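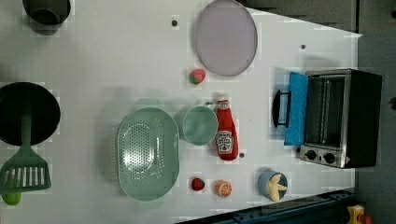
3.2 Setting up and looking after the kitchen cell

The cell, which we call Preker in the rest of this paper, is a single white table with an overhead camera and one arm. The same cell was used for all 500 recorded trials. Most of the faults we met had little to do with the arm. They came from the table moving, the camera moving, or the props wearing out, and so this section deals mainly with those.

Figure 2. The Preker table from the overhead camera, with the arm out of view. The toaster oven door is open. Small dark holes can be seen in the white surface beside the oval plate and near the base of the bottle.

The table top is fixed to a metal rail. In the first weeks the top was held by four clamps, and it crept towards the arm whenever the gripper pressed down on the pan. The shift was too small to see by eye but large enough to spoil grasps on the small fruit. Bhupendra Thakur replaced the clamps with bolts through the rail and marked each bolt head with paint, so that a turned bolt shows up at a glance. The marks are looked at before the first trial of the day. We have had to tighten a bolt twice since then, both times after the table was lifted to get at the cables.

The holes in the top take steel pegs. When the cell is calibrated, the table is cleared, a peg is put in each hole, and the arm is brought down by hand until a pointed tool touches the top of the peg. The joint readings are saved and compared with those from the last run. If any peg is out by more than a millimetre the camera is calibrated again before anything else is done. The pegs are then taken out and the props go back on the table. The whole job takes 19 minutes when nothing is wrong. Dust and crumbs of foam collect in the holes and stop the pegs from sitting flat, which gave us two days of odd readings in March before Seema Rastogi thought to clean them out with a pipe brush. Cleaning the holes is now the first line of the daily sheet.

Overhead camera. The camera hangs from a beam above the table and is mounted a quarter turn from the arm's own axes. In the raw pictures, including Figure 2, the far edge of the table therefore runs down the right-hand side. We left the mount as it was and turned the coordinates in software. Anyone copying the cell should note that the saved pictures are not turned, only the coordinates. An early version of our code turned both, and the arm reached for the wrong side of the table. The lens is wiped once a week with a dry cloth. Exposure is fixed by hand, as the automatic setting changed whenever the arm passed over the white surface and the plates then came out too dark.

Props. All the props are toys. The green colander and the round green bowl are close in colour, and our detector mixed them up when they stood side by side. We kept both and added more training pictures, 131 in all, with the two placed close together. The strawberries roll, so they are put down last. Bottles are laid on their side in the lying condition, with the direction of the cap noted for each trial.

The toaster oven needs the most care. Its door is pulled open by the handle along the outer edge, and the hinge works loose with use. A loose door drops to a slightly different angle each time, and the arm then misses the handle on the closing move. The first oven lasted 199 openings before a hinge pin came out. On the second we put a drop of thread lock on each pin and measured the open angle with a card template every 50 openings. If the door does not touch the template along its whole length, the hinge is reset before work goes on. The oven is held to the table with double-sided tape, which has to be changed when the body can be rocked by hand.

Gripper pads. The rubber pads are changed when they look shiny. Smooth plastic rims, such as those of the plate and the bowls, are the first things to slip, and a run of two failed plate grasps is treated as a sign of worn pads even if they look sound. New pads are slightly thicker than old ones, so the closing width is set again after each change.

All repairs were written in a log kept beside the cell, with the trial number at which each was made. The log is used in Section 5, where failures caused by the cell are separated from failures of the policy.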